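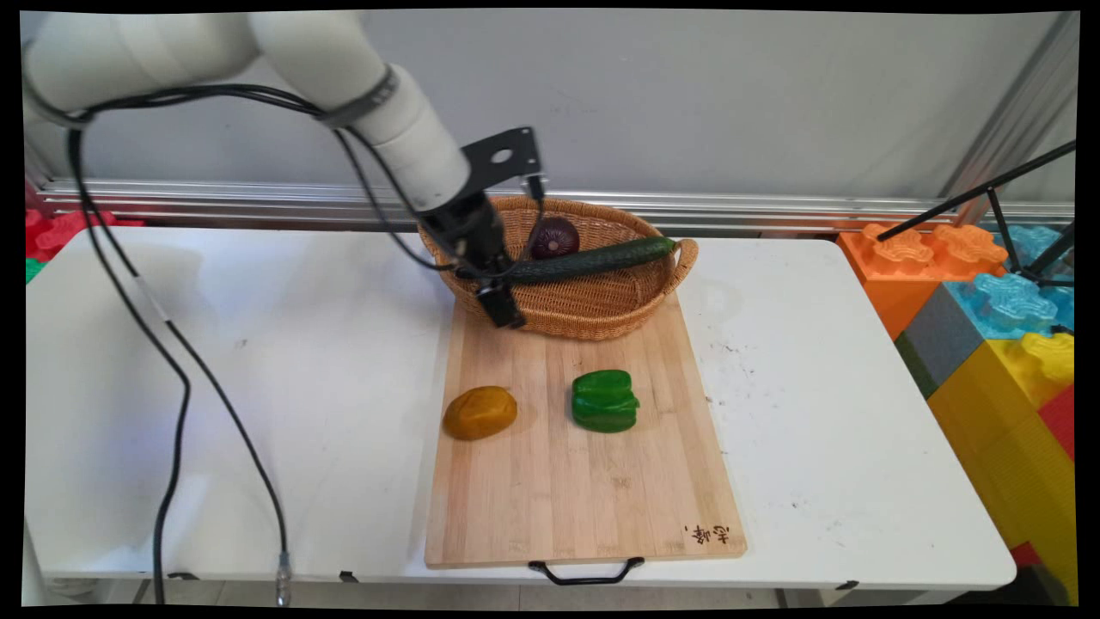
Wicker basket and bamboo board

jedunside_k
Looking for a finish schedule for the board. It's bamboo, rectangular, used daily for bread and fruit. I've been wiping on food grade mineral oil once a month and the surface still goes gray and fuzzy at one end within a week or two. The basket gets nothing at the moment. Should it?

Jhun Aquino
Bamboo takes up very little oil compared to maple. Most of what you put on stays near the surface and washes off. Sand to 220, wet the board to raise the grain, let it dry overnight, sand again with the same grit. Then oil, wait 45 minutes, wipe off everything that hasn't soaked in. Repeat until it stops taking any.

soltent
Disagree on mineral oil. It never cures. Use pure tung oil cut 1:1 with citrus solvent, 5 coats, a day between coats, then leave it alone for a few weeks. Mine was last done in September and water still beads.

Jhun Aquino
Tung is fine if you can spare the board that long. Most people can't. And it is a nut oil, so check who you're feeding.

nouri19
Neither oil fixes fuzz. Fuzz is lifted fiber. Which end is it, the one that sits in the drying rack?

jedunside_k
Yes, the end that's down in the rack.

nouri19
Then it's standing in water. Dry it on a long edge with air on both faces. End grain pulls in far more water than the face does. Rub beeswax into the ends after oiling, warm it with a hair dryer, buff.

skungate
I'd go up to 1,000 grit. Smoother surface, less to lift.

Jhun Aquino
Waste of paper. The first wash undoes it. 220 is enough, 320 if you like how it feels.

skungate
I've done it on three boards and they stayed smooth. We can differ.

soltent
On the basket: no oil. It stays tacky and holds crumbs and dust. Brush it out dry, and if the weave feels brittle mist it lightly with plain water and let it dry in the shade. Shellac only if it already had a finish that's flaking.

jedunside_k
Thanks. Changing the drying position first and leaving the oil as is, so I only have one variable. Will sand if it's still gray by 30th April.

nouri19
Sand it anyway. The fiber that's already lifted won't lie back down.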